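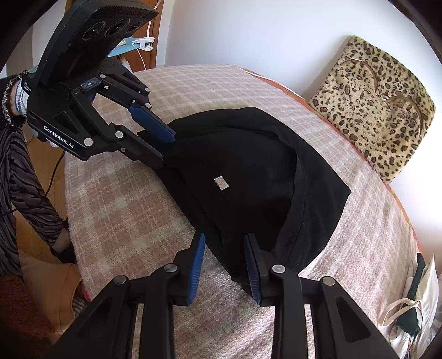 From: Haf Voyle
To: Merncombe Household List
Subject: Re: [household] T-shirts that come out of the drawer creased

On the list, a member at Favalden wrote:

> I have a drawer of plain T-shirts, mostly black, and every one
> comes out with a hard line down the middle of the chest. I fold
> them in half, sleeve to sleeve, then in half again, and then once
> more to fit the drawer. I have tried folding them straight from
> the dryer and I have tried leaving them overnight. The line is
> there either way.
>
> I also can't get them all the same size. The stack leans and
> then I have to refold half of it. My drawer is Gwilliam, the
> deep kind, if that matters.
>
> Two questions. Is there a fold that keeps the crease off the
> front? And should I be stacking them or standing them on edge?
> I would like to settle this before I do my son's shirts as well.
> He has more than I do.

The line down the chest comes from the first fold. If you bring sleeve to sleeve, the crease has to land in the middle of the front, and everything stacked above it presses it in. Fold the sides to the back and the creases will fall a few inches in from each side seam, where they show much less.

I do it on the kitchen table. A bed is too soft and you can't smooth anything properly on it. The table needs to be dry and wiped, especially for black shirts. Mine picked up flour for years before I started putting a clean sheet down on baking days.

Lay the shirt face down with the neck away from you. Most of the trouble people have is in this part, so don't rush it. Take hold of the shoulder with one hand and the bottom hem with the other and pull gently along the length until the side seam is straight. Do the same on the other side. Then smooth from the middle outward with the flat of your hand. If the cloth underneath is bunched up, lift the whole shirt by the shoulders, give it one shake and lay it down again. You can't smooth the bottom layer through the top one.

Black is harder than other colors for this. The wrinkles don't show well under a ceiling light and it is easy to mistake the front for the back. Feel for the neckline. The front dips lower than the back. If there is a label or a printed size inside the neck, that is the back. I moved a desk lamp to the end of the table so the light comes in low from the side, and the wrinkles are much easier to see that way.

Then:

Fold one side in toward the middle, so the fold runs straight down from halfway along the shoulder to the hem. The sleeve will stick out past the far side.

Fold the sleeve back on itself so it lies on top of the panel you just folded. It should not hang over the edge.

Repeat with the other side. You now have a long strip, the same width top and bottom. If it is wider at the hem, your second fold drifted. Open that side and do it again.

Fold the hem up to a couple of inches short of the collar. Leave the gap. If you bring it all the way up, the collar gets bent in the next step.

Fold once more in half if you are stacking, or in thirds if you are standing them up.

There will be a crease across the front from the last folds, but it runs side to side and it is soft. On mine it drops out after I've had the shirt on a little while. I don't iron T-shirts and haven't for a long time.

On getting them all the same size, I cut a piece of stiff card and used it as a guide. It goes in the middle of the back, just under the collar, and the sides fold in over it. Then slide it out before you fold the length. You need it for the first few shirts and after that your hands know the width. My card came out of a Skernex shelf box and it has lasted. Measure your drawer before you cut it. Take the inside width, decide how many rows you want, and make the card a little narrower than one row. A folded shirt is always wider than the card.

Your son's shirts will need a smaller card if he is a lot smaller than you. If he is close to your size, use the same one.

On stacking or standing: in a deep drawer I would stand them. In a stack the bottom shirts get pressed by everything above them, and those are the ones that come out with hard lines. You also wear the top 5 over and over and forget the rest. I counted mine when I changed over and there were 40 shirts in the one drawer, and I was wearing very few of them. Standing on edge, with the rounded fold at the top, I can see all of them.

They do need to be fairly snug to stay up. If the row is loose they slump forward and you are back where you started. A shoebox with the lid off will fill the space at the end of the row until you have enough shirts. If the row is so tight that you have to pull to get one out, it is too full and they will crease.

With black shirts all in a row you can't tell one from another. I put the plain ones at the back and anything with a pocket or a print toward the front. Someone on the list used to sew a bit of colored thread inside the hem to tell the good ones from the painting ones. I have not done that but it seems sensible.

About the dryer. You said it made no difference whether you fold right away or leave them overnight. For the center line that is correct, as the line comes from the fold. For general wrinkling it does matter. Mine sit in the basket no longer than they have to. If they have been left, I shake each one hard by the shoulders before it goes on the table. For ones that are badly crumpled I hang them in the bathroom during a shower and fold them once they are completely dry. Do not put them away even slightly damp. In a deep drawer the smell stays for weeks.

Line drying is fine too, but hang them by the hem. Pegs at the shoulder leave a little bump in the cloth, and no fold will hide it.

For the lines that are already in your shirts, one wash will not always take them out. Cotton that has been pressed on the same line for a year holds it. Wash, shake, dry flat or on a hanger, then fold the new way, and it should be a good deal fainter by the second or third time. A shirt that is 100 percent cotton will take longer to lose it than a blend, in my experience, but you can also iron it once, from the inside, and be done. Iron black ones inside out or they go shiny.

One more thing about the order of work. I used to fold each shirt completely before picking up the next. Now I lay several out on top of each other, all face down and smoothed, and fold from the top of the pile. It goes faster and the ones underneath flatten a little while they wait. Keep the pile low. Too many and it starts sliding around when you pull on the top one.

The long-sleeved version is in the archive, message 478, with the correction that came after it about the cuffs. Read the correction first. The original had me folding the sleeves straight down over the body, and that makes a lump on each side.

If you try the card, please write back with the width you settled on for the Gwilliam drawer. My sister has the same one and has been asking me.

Haf

--
Merncombe Household List
To leave the list, send a blank message with "leave" in the subject line.
Please trim quoted text when you reply.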